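Garment station passes 1,649 recorded examples

August 2, 2026

The laundry task at Vukbridge now has 1,649 usable examples, enough for the first full training run. The station has been recording since spring, first with towels and then with shirts. Putting a T-shirt on a hanger is the part that has taken the most time, and it will take up most of August as well.

Each example is one attempt by a person steering the arms from the operator's chair. The system records what the wrist cameras see, how the arms move and how far the grippers are open. The operator marks the end of the attempt with a foot pedal. A reviewer later watches it and either keeps it, trims it or throws it out.

Segundo Arboleda has been running the station and training new operators. He says most people can fold a towel through the arms after an hour or two. Hanging a shirt takes them closer to a week. The shirt has to stay open while the hanger goes in, and the neckline tends to close up as soon as one side is let go. Operators who come from the towel task grip too much cloth at first and then can't get the hanger past it.

The current instructions ask the operator to hold the hanger itself whenever there's a choice. A hanger keeps its shape between the fingers, and the view from the wrist then shows both the hanger and the collar it has to go through. Operators are also asked to stop for a moment before the hanger goes further into the shirt. Those short stops make it easier for reviewers to find the start of each stage when they label the recording.

The size tag is useful too. Reviewers use it to tell the back of the neck from the front, which matters on plain shirts that look much the same on both sides. If the tag is hidden for a whole attempt, the reviewer labels the shirt's direction as unknown.

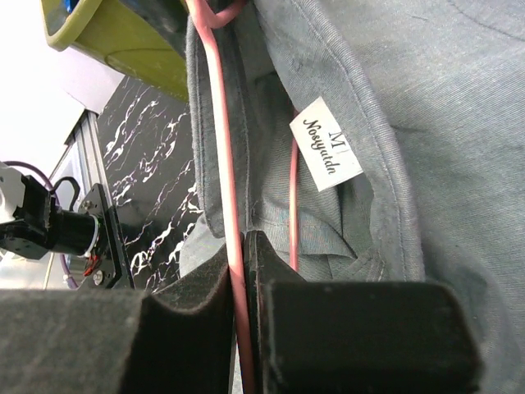

What gets thrown out

Roxana Palomino, who leads review, went through the rejected attempts last month. The most common problem was a long pause while the operator worked out what to do next. These attempts often ended with a properly hung shirt, but a system trained on them learns to wait. The next most common was a hanger pushed through the sleeve.

Drops are handled differently. If the operator drops the hanger and picks it up again within reach of the arms, the attempt is kept and labeled as a recovery. The Anham group asked for more of these after its early towel model froze each time a corner slipped. Nobody should drop anything on purpose. Staged drops look different from real ones, and the reviewers can usually tell.

Shirts and hangers

Until June, all the shirts at the station came out of one box and were close to the same size. The set has been widened, and operators should now change the shirt after 9 attempts and the hanger after 40. Please write both changes on the session sheet. Seven sheets came back in July with the hanger column blank, and those sessions can't be used for the comparison between hanger types until someone has gone through the video.

Collared shirts will be added once the T-shirt set is finished. Paucar is lending a rack for them. Anything with buttons will wait until next year.

Operator shifts

Morning shifts at the garment station are full through the end of August. Afternoon shifts are open, and anyone who has finished the towel training at Gorkau or Vukbridge can sign up with Segundo. New operators do their first session with him next to the chair, and those attempts go into a separate practice folder that isn't used for training.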